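Making a Submission on a Rezoning or Development Application

Varkville Council, Planning and Land Use
Last updated 08/07/2018

When land in the municipality is proposed for a new use, residents and property owners are entitled to comment before Council makes a decision. This guide sets out how to prepare and lodge a written submission. It applies to rezoning applications, subdivision of larger lots and changes to an approved site plan. It does not apply to building permits for single dwellings, which are decided by staff without public notice.

Before you begin

Locate the application number. It is printed on the yellow sign posted at the site and on the notice mailed to owners and occupiers within 300 metres of the property boundary. If you live outside that distance you may still make a submission, and it will be considered in the same way.

Read the application file. Paper copies are held at the Ima Street service counter and at the Pernholm branch library. The file normally contains the site plan, the planning report, a traffic study and any comments received from servicing agencies. Photocopies are available at the counter for a fee. Files may not be taken from the building. 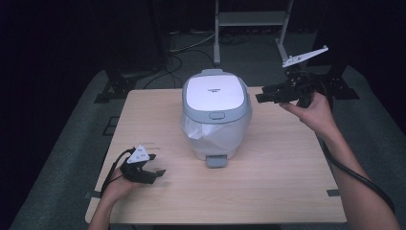

Rice cooker with its lid closed, on a wooden table.

Step 1: Identify the matters you wish to raise

Council can only give weight to planning matters. These include traffic and parking, building height, drainage, loss of trees, noise, the capacity of local schools and parks, and whether the proposal is consistent with the Official Plan. Council cannot consider the identity of the applicant, the effect on private views, or a dispute over a fence or easement.

If the proposal concerns land now used for recreation, check the Official Plan map for its current designation. Land that has been open to the public for many years may still be privately owned and may carry no protection beyond its zoning.

Step 2: Write the submission

There is no required form. Your submission must include:

Your full name and postal address
The application number
Whether you support the application, oppose it or wish to see it changed
Your reasons

A summary of no more than 500 words should appear on the first page. Supporting material, such as maps or traffic observations, may be attached. Where you would accept the proposal with changes, describe those changes as exactly as you can. A request for "a wider landscaped setback along Okafor Road" is of more use to the planner than a general statement of concern.

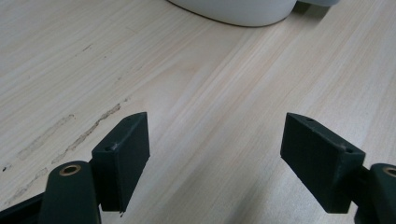

Petitions are accepted and are recorded as a single submission. The first person to sign will be treated as the contact for all correspondence, and is responsible for passing on notices to the other signatories.

Step 3: Lodge the submission

Submissions may be delivered to the service counter, mailed or sent by email to the address on the notice. They must be received by 4:30 p.m. on the closing date. Late submissions are placed on the file but may not be addressed in the staff report.

All submissions become part of the public record. Telephone numbers and email addresses are removed before publication; names and street addresses are not.

Step 4: Register to speak

To speak at the public hearing, contact the Clerk's office no later than 5 business days before the meeting. Individual speakers are allowed 5 minutes, and a speaker representing an incorporated association is allowed 15. Presentation slides must be supplied with the registration. No applications are heard in February, when Council sits only for the annual budget.

After the decision

A notice of decision is mailed to every person who made a submission. It states the reasons, any conditions imposed and the last day for filing an appeal.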